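The Ferry Letters

By the time the bus let her off at Gritthorpe, Tomomi Ishida had read her great-aunt's last letter so often that the fold had gone soft as cloth, and she could have told you (she very nearly told the driver) that it ended with a recipe for plum jam and a promise.

The promise was a story. Every March for years the old woman had written a little more of it, all about a ferryman at Skaltumwood who carried other people's letters over the river and never once opened any of them, though he dearly wanted to, and every spring she stopped just as he reached the far bank. 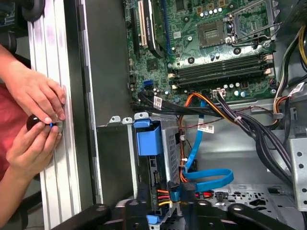
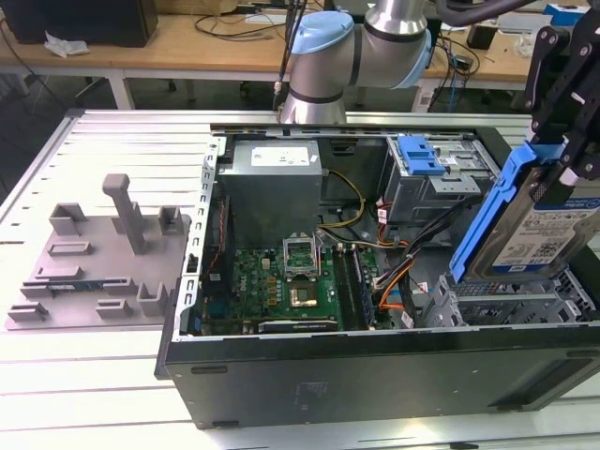 "Did he ever open one?" Tomomi asked, when the kettle was on and her coat was off.

"Only the one addressed to himself," said her great-aunt, "and it took him 7 years to find the nerve."

Well, that called for more tea, and for the good biscuits, and for Selvaraj Herath from next door, who had heard the beginning through the kitchen wall and felt he was owed the rest. He brought his own cup. The old woman settled her shawl, looked from one to the other with great contentment, and asked them where she had left off.

"The far bank," they said together, and she began.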